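Sentencing by Spreadsheet

The Binham court district now scores every felony defendant on a 100-point scale before sentencing. The score comes from a form licensed from Grarell and is attached to the presentence report. Defense counsel receives the total and no item weights.

A sentence of 20 years should rest on reasons that an appeals court can read. In the 184 reports filed through December, the form adds a number and a one-line summary. 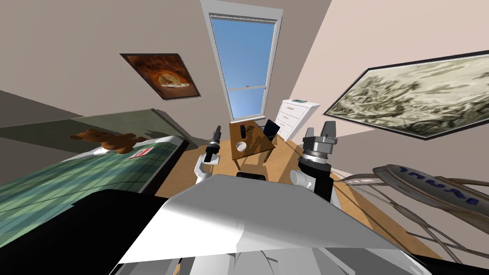 A rendered bedroom with a desk beneath a tall window.

The license can be amended at renewal. Item weights should be disclosed to both sides at least a month before the hearing, and the judge should state on the record how much the score counted.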